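Objetos de Bancada Ramwood
Ficha do conjunto

Resumo

Objetos de Bancada Ramwood é uma coleção de fotografias de objetos domésticos e brinquedos pousados em caixas abertas. O interesse está nos próprios objetos: formas, superfícies e a maneira como ficam uns ao lado dos outros quando são colocados sem arrumação prévia. A coleção tem 1701 fotografias e 90 objetos diferentes, divididos em 7 grupos.

Manutenção: Hae-won Ahn
Versão atual: sábado, 29 de agosto de 2026

Grupos de objetos

higiene e cabelo: escovas redondas e planas, pentes, molas
bolas: opacas, transparentes, com relevo
blocos: peças de encaixe e peças lisas
cozinha: colheres, espátulas, copos medidores
papelaria: marcadores, rolos de fita, agrafadores
têxteis: panos, meias, luvas
diversos: tudo o que não coube nos anteriores

O grupo "diversos" cresceu mais do que o previsto e deverá ser dividido na próxima versão.

Como foram escolhidos os objetos

A maior parte veio de duas lojas de artigos usados em Dondholm. Os restantes foram comprados novos na Haddad. Demos preferência a peças que se encontram em qualquer casa e que têm alguma dificuldade visual: brilho, transparência, cerdas finas, cores que mudam com o ângulo. Uma escova redonda com o corpo metalizado, por exemplo, reflete a luz de forma irregular e as cerdas quase desaparecem contra um fundo claro.

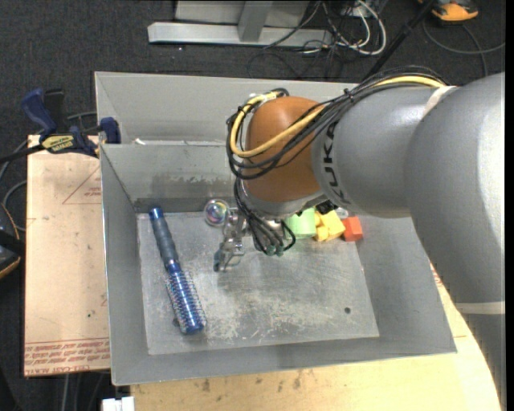 As bolas transparentes foram as mais trabalhosas de anotar. O contorno confunde-se com o fundo da caixa e o interior iridescente passa de roxo a azul ou verde conforme a posição. Nestes casos a anotação segue o limite exterior da bola e ignora a cor.

Os blocos são anotados um a um, mesmo quando estão encostados. Se um bloco está parcialmente tapado, marca-se só a parte visível e preenche-se o campo "oculto" com "sim".

Organização dos ficheiros

fotos/ contém as fotografias, separadas por sessão
anotacoes/ contém um ficheiro de texto por fotografia
objetos.csv contém o nome, o grupo e as cores principais de cada objeto

Os nomes estão em português, sem acentos. Até maio havia nomes em inglês misturados; quem usar uma cópia antiga deve substituir o ficheiro objetos.csv.

Problemas conhecidos

Em 40 fotografias o grupo anotado está errado, quase sempre por troca entre "blocos" e "diversos". A lista está em erros.txt.
As cores foram atribuídas a olho. Entre azul e cinzento-azulado há inconsistências.
Os têxteis estão pouco representados.

Utilização

Uso livre para ensino e investigação, com indicação da origem. Para outros usos, escrever à equipa Ledmont. Correções às anotações devem indicar o nome da fotografia e o objeto em causa.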